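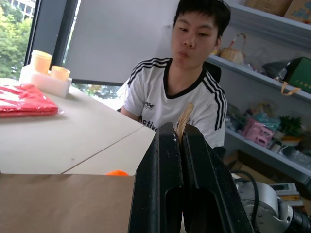
Search this site Enter keywords Go
Print this page | E-mail this page

Monday, May 28, 2018
Henk Martens, Department of Retail Studies, Kelmendi College

Packaging at the Point of Sale
Lecture 6: The Paper Carrier

1. Scope of the lecture

The previous lecture dealt with transit packaging, which protects goods between the supplier and the shop. The present lecture is concerned with the last piece of packaging added to a purchase, namely the bag handed over at the till. Students should read these notes together with the second part of the course reader, in which the terms used for weights and grades of paper are set out.

Plastic carriers are covered in Lecture 7 and are mentioned here only for comparison.

2. Types of paper bag

Three forms are in common use. The flat bag is made from a single tube of paper folded and pasted at one end. It is cheap and suits cards, magazines and other thin goods. The gusseted bag has a fold let into each side, so that it can open out to take thicker items. The block-bottom bag has a rectangular base and will stand upright once opened. It costs more to make and takes up more room in storage, but it can be filled with both hands free.

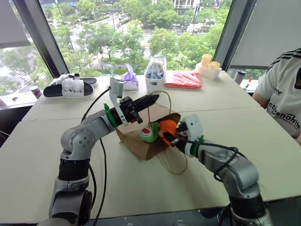
Fig. 1. Brown paper bag and orange plush toy.

Handles may be of twisted paper or flat paper tape, and are normally glued to the inside of the mouth. Failure under load is more often found at the handle join than in the body of the bag. For this reason a purchasing specification should state the load at which the handle was tested as well as the weight of the paper.

3. Paper and strength

The weight of paper is given in grams per square metre. A higher figure generally indicates a thicker sheet, although two papers of the same weight may differ a good deal in strength. The length of the fibres matters, as does the amount of recycled material in the pulp. Fibres become shorter each time they are processed, and a bag made wholly from recycled paper may need a heavier sheet to carry the same load.

Brown paper has not been bleached. White paper gives a cleaner ground for printing, particularly where pale colours are used, and many gift shops prefer it on those grounds. The choice should be discussed with the printer before an order is placed.

All paper loses strength when damp. Stock should be kept off the floor and away from outside walls, and opened cartons should be used first.

4. Matching the bag to the goods

A bag should be chosen by the shape of the goods as well as by their weight. Soft items such as clothing and stuffed toys weigh little for their size and press evenly on the sides. Boxed goods have corners, which bear on one point and may start a tear. Bottles and jars place their whole weight on a small part of the base and should be wrapped or divided.

Staff should be shown how to pack in the following order: heavy and flat goods at the base, boxed goods upright against the sides, soft goods on top. Receipts should be handed to the customer separately, as a receipt placed in the bag is easily thrown away with it.

5. Case study: Stelluler, Darum

Stelluler is a gift and toy shop in Darum. In October the owner, Sorin Stan, asked till staff to keep a record of every sale and of whether a carrier was given out. The record shows 3777 sales. A carrier was supplied in 1678 cases, and in a further 666 the customer used a bag of their own. In the remaining cases no bag was wanted.

Of the carriers supplied, 39 had to be replaced at the till, which is a little over two per cent. Most of the notes made by staff refer to handles. The shop had been buying a single size of bag from Clillum, a wholesaler, and has since added a smaller size without handles for light purchases.

The record has limits. It covers a single month, it does not show what was bought, and a bag that failed after the customer had left the shop would not appear in it.

6. Preparation for the seminar

Students are asked to prepare short written answers on the following points.

(a) Which two further items should Mr Stan's staff have recorded, and at what cost in time at the till?
(b) Draft a purchasing specification of not more than one page for a block-bottom bag with twisted handles.
(c) Should a small shop charge for paper carriers? Refer to Section 4 of the reader.

Answers should be handed in at the department office before the seminar. Late work will be read but will not be marked.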